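The rack is finally up and I am so happy with it

I've wanted a proper clothing rail for years, and on Saturday I finally put one together in the spare room! It's a plain chrome one from a little shop called Flilon, and it took me 15 minutes to build (plus a fair bit of crawling around looking for the last screw).

Until now my "in between" clothes lived on a chair. You know the ones – worn once, too clean for the wash, too worn for the closet. The pile got so tall that I'd given up on finding anything under the top layer. So I dumped the whole lot on the bed, put on some music and went through it piece by piece, and what fun that was! I found a scarf I'd been blaming the dry cleaner for.

My rules, if you want to try it:

Jackets go on the rail first, with the collars facing the same way. Sports stuff gets its own spot, because I never remember it's clean. Anything slippery gets a clip at the shoulder. I used to lose tops to the floor all the time, and little clear clips are the best thing I've bought this year.
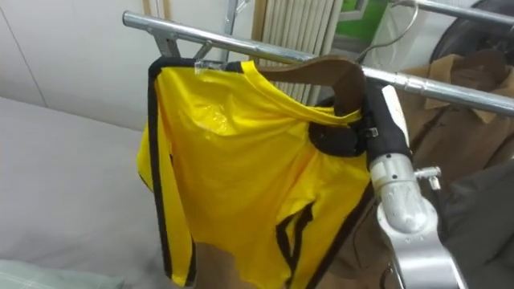 I love how the bright yellow pops next to the brown! I'd forgotten how cheerful it is, and I really do want to wear it more now that it isn't squashed under three sweaters. I'm a big fan of wooden hangers too – they feel so much nicer in the hand than the thin wire ones, though I've still got a few of those to swap out.

Next up is the shoe situation by the door. I'm thinking a low bench, maybe with baskets, and I've already measured twice. If you've got one you like, tell me everything!

Recent posts
- My almost 800 buttons, sorted by color
- A rainy walk to Vītola
- Trying the Rirnex drawer dividers
- Soup for February

Contact | © Skitov Street Diary | Back to top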